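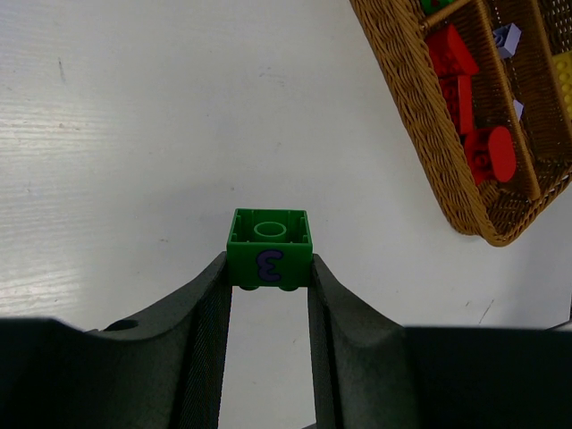 A green block, numbered three, in the grip at Mollham. The basket beyond it is the standard prop.

The first thing Rocío Bustos tells visitors to Mollham is that the robots are being taught. I wrote that word down and spent the rest of the day distrusting it.

Mollham is where Stumeck collects demonstrations for Flarkalura, the learning system it hopes to sell to small factories. A person moves the arms through a chore, the motions and the video are stored, and the software later tries to find the pattern in the pile. The chore this season is toy blocks and a wicker basket with dividers. Red goes with red, green with green. Any four-year-old would get bored with it by lunch, and by three in the afternoon the operators look bored too.

Since September the team has recorded 695 episodes. Of those, 207 were thrown out, mostly for dropped blocks, hesitations and one long stretch when two operators disagreed over which compartment was green's. I asked to see the rule for what counts as a bad episode. It runs to half a page and uses the word "natural" four times.

This bothers me more than it bothers Stumeck. If a block slips and the operator recovers it neatly, is that a mistake or the most useful thing that happened all morning? Bustos says they keep the recoveries now. In the early weeks they didn't, and those recordings are gone.

Then there is the pace. A good operator finishes 65 episodes in a shift, and everyone knows who the good operators are. People paid to be quick will find the quick way to pick up a block, and then the machine has a great many examples of one habit. Oğuzhan Saraç, who checks the recordings, showed me a run of 77 in which the same person started with the same color every time. They all passed.

I don't doubt the patience in the room. Working two arms at once is hard, and my own attempt ended with a block on the floor. What I doubt is the jump from this table to a parts bin in somebody's plant, with bad light and oily hands nearby. Stumeck's sales sheet makes that jump in a single sentence.

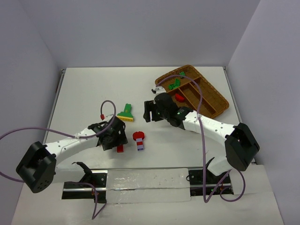
Spanos thinks I am asking the wrong thing of a first pile of data. The blocks were picked because they are cheap and easy to tell apart, Spanos wrote to me after the visit, and a system that can't manage them has no business near a parts bin. "You want the last exam on the first day."

Fair enough, though the sales sheet is already out. I asked whether Flarkalura had been tried on a basket with a different layout of dividers. It hasn't. A second basket is on order, and Bustos has promised me a seat when it arrives - along with a turn at the arms, if I want one.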